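Night Walks with Jumura: your questions

Who runs the walks?

Me, mostly! I'm Emanuel Roman and I started Jumura after getting hooked on wandering the lanes near Jallell once the lights had gone out. My sister comes along in August, when it gets busy.

How far do we go?

The usual loop is nearly 6 miles and takes in the old quarry path (lovely, but a bit stony, so please wear proper boots). There's a shorter one past Sima Farm if you've got little legs with you.

Do I need a torch?

Bring one, but you'll hardly use it. I ask everyone to switch off for the first 15 minutes so our eyes can settle, and it's amazing how much you start to pick out. Edges and rims come first, then shapes, and colours hardly at all.
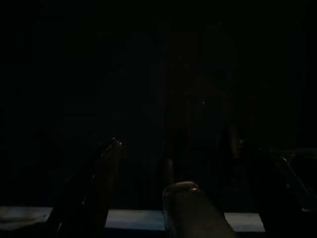 Very low light: a thin silver-grey rim and a bright speck.

Red torches are fine if you really can't manage without. I've got 5 spares in my rucksack, first come first served.

What if it rains?

We go anyway! I only cancel for high winds or ice, and I'll text you by teatime if so. You can have your money back or move to another walk, whichever suits.

Can I bring my dog?

Yes, on a lead please. There are sheep on both routes and they're easily spooked after dark.

Where do I park?

In the lay-by opposite the Zoleo tea rooms. Their own car park gets locked at closing time, so don't leave your car in there.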